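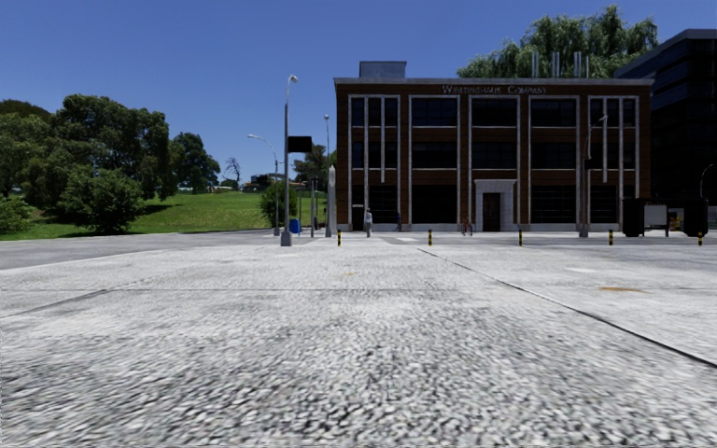 4. Hydrant flushing and the return of discolored water

4.1 Background

Water mains of unlined cast iron release fine particles of iron oxide as they age. At ordinary flow most of this material settles along the lower part of the pipe wall, where it stays until the flow rises above the level the pipe has become used to. A main break, a fire call or the filling of a large tank can each produce such a rise, and the particles are then carried into household services as brown or yellow water. Utilities respond by flushing: a hydrant is opened, the velocity in the main is raised on purpose, and the loosened material is sent to the street before it can reach a tap.

The practice is old and its effect in the first days is well established. What is less clear is how quickly the deposit builds up again, and whether a fixed calendar interval is a sound basis for planning. Thorlacius argued in earlier work that the rate of return depends mainly on the daily peak flow in the pipe, so that two mains of the same age and material may need very different schedules. Ramalho gave more weight to the source water, in particular to manganese that passes the treatment plant in dissolved form and comes out of solution in the network. The present section tests both positions with data from two systems, Zikville and Gevuncombe.

4.2 Study areas

The Zikville system is fed from a single surface reservoir through one treatment plant. Its central zone was laid out on a grid, with mains under the roadway and short branches to hydrants at the sidewalk. Most of the pipe is unlined cast iron, with later replacements in ductile iron where the street was rebuilt. Demand is steady through the year and has a strong morning peak.

Gevuncombe draws on wells. The network is longer for the population served, many of the outer mains end without a loop, and demand falls sharply after October when the seasonal housing empties. Residual chlorine at the far ends is often low in winter. The utility has for years flushed those ends more often than the rest of the system, on the basis of complaints.

A total of 54 hydrants were chosen across the two systems. Hydrants were excluded if the branch valve could not be confirmed open, if the nearest upstream valve was of uncertain position, or if discharge to the street would have entered a storm drain without dechlorination. The last condition removed a number of otherwise suitable sites in Gevuncombe, where the drains lead to a stream.

Access also affected the choice. A flushing crew needs a place to set the diffuser, a clear path for the discharge, and room for traffic to pass. Figure 2 is a computer-rendered view of a street of the general type assumed in the access rules, with a hydrant on the sidewalk next to a lamp post and a solid white line at the edge of the roadway. The rules themselves are set out in Section 3 and are not repeated.

4.3 Flushing procedure

Each main was flushed in one direction only. Valves were closed so that all water reaching the open hydrant came through the length of pipe under test, beginning at the source side of the zone and moving outward. The hydrant was opened slowly over several minutes to limit pressure transients, held at the target velocity until turbidity had leveled off, and then closed at the same slow rate. Where the target velocity could not be reached with a single outlet, the second outlet was opened as well, and the test was marked accordingly.

Turbidity was recorded with a Chien inline meter fitted to a side port of the diffuser. The meter was rinsed between sites and checked against a sealed standard at the start and end of each shift. Grab samples were taken in the first minute and again at the end of the flush for total iron and total manganese. Samples were acidified in the field and held cold until analysis.
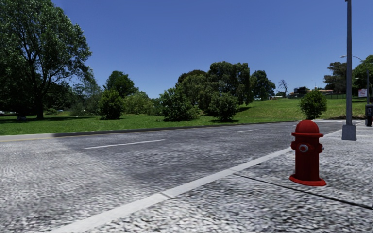
Static pressure was read at the nearest hydrant outside the closed section before the flush and after it. A drop in pressure that did not recover within the working period was treated as a sign of a valve left closed, and the crew walked the section again before leaving. This occurred in both systems. In Zikville it exposed a valve that had been shown as open on the plans but was seized in a nearly closed position, which in turn explained a long record of low flow on the adjoining block. Data from that block are left out of the fit below.

Every site was flushed four times over the study. The interval between visits was varied by design, so that the return of the deposit could be fitted as a curve. Crews were not told which interval applied to a given visit.

4.4 Estimating the returned deposit

The mass of material removed in a flush was taken as the integral of turbidity over discharge, converted to suspended solids by a separate calibration for each system. Separate calibrations are needed because particles of different color and size give different turbidity for the same mass. The Gevuncombe solids were darker and richer in manganese, and a single pooled conversion would have understated them.

Removed mass was then divided by the inner surface of the flushed length to give a load per unit area. Pipe diameters were taken from utility records. Errors in those records are likely, mainly in older sections where tuberculation has narrowed the bore, and they act on the result twice: once through the area and once through the velocity. We made no correction for this. A camera inspection of a short cut-out section in Zikville showed a bore visibly smaller than the nominal one, but a single section is too little to support a general factor.

Daily peak flow in each main was computed with Wavlow, using demand patterns from billing records and pump logs. The model had been calibrated by the utilities for planning purposes and was used without further adjustment. Its flows are dependable on the trunk mains and less so on the branches, where a few large customers can shift the local pattern from one month to the next.

4.5 Results

The load removed at the second visit rose with the time since the first, in both systems and at almost all sites. The rise was steep at first and then slowed. An exponential approach to a limiting load fitted the data better than a straight line, and adding a delay term did not improve the fit.

In Zikville the limiting load fell clearly as computed peak flow increased. This agrees with the view of Thorlacius: a main that is swept each morning by a strong flow cannot hold much loose material, and flushing it often gives little return. At 19 sites the load removed on the final visit was too small to be told apart from the background turbidity of the supply, and all of these lay on mains with high peak flow.

Gevuncombe gave a different picture. Peak flow had a weak effect there once distance from the wells was included, while manganese in the finished water was closely tied to the rate of return. Sites fed mainly by the northern well regained their load sooner than sites fed by the others - in winter as well as in summer - even though the hydraulic conditions were similar. This is closer to the account given by Ramalho. The two accounts are compatible if flow sets the upper limit of the deposit and the source water sets the speed at which that limit is reached, and the combined form of the model was adopted for the remainder of the analysis.

4.6 Limits of the data

Several points limit the use of these results. The flushing velocity was set by available pressure at the hydrant and was below target at some of the outer sites in Gevuncombe. Material that resisted the lower velocity would have stayed on the wall and been missed, so that the loads reported for those sites are lower bounds. Customer complaints were logged throughout, but they were too few outside the center of Zikville to be tested against the fitted loads.

Water use is a further matter. Discharge volumes were metered at each flush, and on dead-end mains the volume needed to reach steady turbidity was large relative to the mass removed. Whether the water is well spent depends on local supply and on the cost of alternatives such as swabbing or relining, which are taken up in Section 5.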